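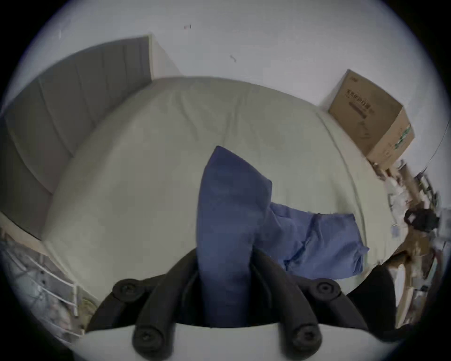 Textiles and Household Care
Unit 7: Bedding and Indoor Air
Instructor: Dolores Quintanilla
Posted 2018-02-13

This unit covers the care of bed linen and its effect on the air of a sleeping room. Students should have read the Golby chapter on fiber types before class.

House dust mites feed on shed skin and thrive in humid bedding. Cotton covers should be washed in hot water, as the care label allows, and dried fully before storage. Wool and down fillings are aired between washings.

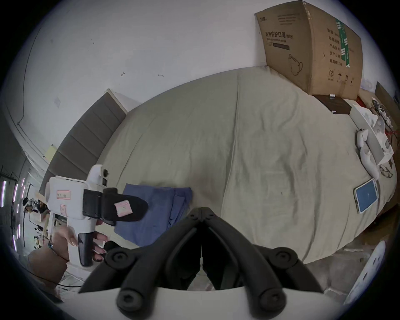

Humidity matters as much as laundering. A room kept below half relative humidity supports far fewer mites. Windows should be opened after sleeping hours when outdoor air is drier than indoor air.

Terms to know: allergen, relative humidity, thread count, loft.

Written work: Submit a linen care plan for one household, 2 pages, to Phúc Đàm at the department office. Revised plans are accepted until the end of May.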